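Pre-purchase check, strip-down cell, Kurnus workshop. July budget round. Second cell to be same as this one unless noted. OK / FIX / BUY against each line.

**1. Bench and floor**

- [x] Slatted aluminium table, solid, no rock. OK. Same again for cell 2
- [ ] Cables on floor left of table, blue and black, tangled. FIX. Floor trunking, add to quote
- [ ] Desk behind is too close for my liking. Want 65 cm clear, not measured yet
- [ ] Tripod leg on the right side, tape off or move

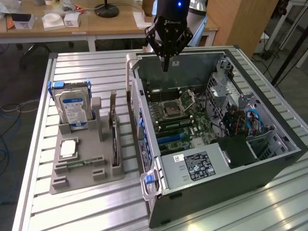 Reply from Udport: trunking can come out of the building money, take it off the equipment sheet please. Need the length before end of month though.

Fine. Will measure.

**2. Parts tray**

- [x] Printed tray sits left of the tower. Drive upright in its caddy, CPU flat in the front pocket. OK
- [ ] Spare tray, BUY or print. Zavness want $47 each, we can probaly do it cheaper in house
- [ ] Tray fixed to table? Couldn't tell without lifting it. Ask
- [ ] Label the pockets. Do this before anyone new gets on the cell

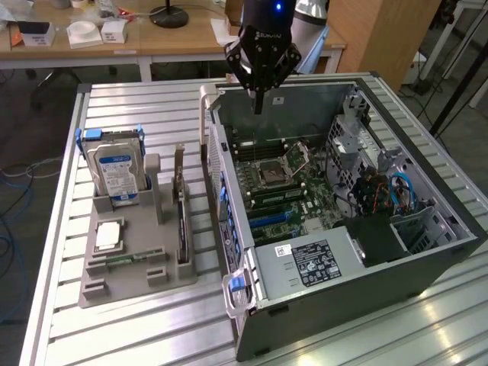
*Photo: Kurnus workshop file*

**3. Gripper**

- [x] Blue light on at the wrist housing
- [ ] Finger bolts, torque check. Not done today, no key
- [ ] Spare finger set. BUY. Mamani quote $3,573 with freight, valid 9 weeks
- [ ] E-stop reach from operator side. Check with two people of diferent heights
- [ ] Guarding for cell 2. No price yet, biggest hole in the budget

**4. Access inside the tower**

- [x] Side panel off, tower on its side
- [ ] CPU socket is open in there. Any dropped screw ends up in the pins. Want a cover between jobs. BUY, cheap
- [ ] Sheet metal edges on the chassis, cut gloves for staff. Reorder, medium and large
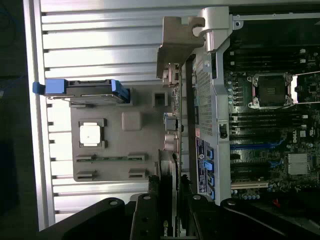
**Kenta Sakamoto**
Equipment planning, Kurnus

**5. Before we sign**

- [ ] Lighting. Bright metal, glare off the ridged panel. Diffuser for both cells, get a price
- [ ] Graphics card removal. Fingers have to go down beside it, tight. Ask Mamani about a narrower pair before ordering the spares above
- [ ] Service contract, yearly or per visit? Zavness only quoted yearly
- [ ] Training day, put it under staff costs not equipment 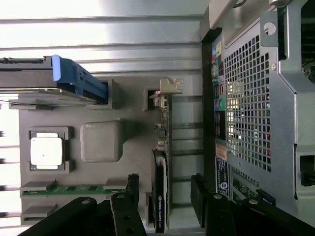
Udport asked whether the narrow fingers could wait until next year, and if the standard spares would still be needed once we had them. They'd sooner pay once.

Probably need both. Standard set stays on cell 1. Narrow ones go on hold till Mamani send a drawing, then I'll redo the sheet.

Still open: bolt check, desk clearance, guarding price. Sign-off waits on the guarding.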